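Kirero Open Day Recordings – README

Thanks for downloading this, and thanks again to everyone who came along in February and had a go.
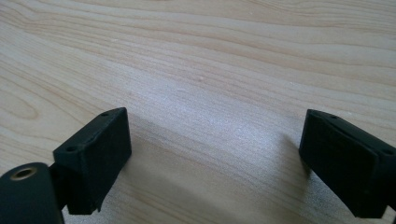
The Kirero recordings come from our open day at the Guviline workshop, where visitors could pick up a hand-held gripper, do a small job with it at a table, and then watch on the big monitor what they had just recorded. We had hoped for a modest turnout and ended up with a queue out past the bike racks, so the set is a good deal larger than planned (and a good deal messier, which we have grown rather fond of).

What's in the download

There are 200 recordings from 70 visitors, sorted into 13 folders, one for each job. The jobs were chosen so that a ten-year-old or a grandparent could manage them without much coaching: putting a teaspoon in a mug, folding a face washer, moving pegs from one bowl to another, standing a domino on its end, and so on. The full list is in tasks.txt, with the exact wording we read out to people. We did stray from that wording as the afternoon wore on and our voices went, so please treat it as a guide.

Each recording has a video file, a gripper opening file and a short notes file. The notes were typed by whoever was minding the table at the time. Some are lovely and detailed, and some just say "good".

About the gripper

All the recordings were made with the Ganulik hand-held gripper, the version with the plain black block fingers. The screw holes in the top of the fingers were left empty for the day. The camera looks out over the fingers, so you'll find them along the bottom of the picture with the table beyond. There's a fair bit of glare off the pale wood in places – if your method is fussy about bright patches, have a look at a few videos before you commit to the lot.

Most visitors squeezed far too hard at first. By their second or third try they had usually settled down, and you can follow this quite nicely in the gripper opening files if you sort by visitor number. We've kept the early tries in, dropped spoons and all.

Known problems

Folder 9 has 18 recordings where the sound was left on by mistake. We've stripped the audio, but the file lengths may differ from the opening files by a fraction of a second.

Two visitors swapped numbers partway through the day, and we only worked out which two after the fact. Their entries are marked "swapped" in visitors.txt.

Left-handed visitors weren't noted until after lunch. Sorry, lefties!

The Ortner converter reads everything except the notes files, which it skips without telling you.

Using the recordings

You're welcome to use them for teaching, research or plain curiosity. Please don't try to work out who anybody is, and if you pass the set on, keep this file with it. Visitors signed a form on the way in, and a parent or guardian signed for anyone under age.

Questions and corrections go to Ronja Björklund, who put the folders in order and knows where everything lives. She's happy to hear about mistakes, however small, and will add them to changes.txt – it may take her a week or two during term.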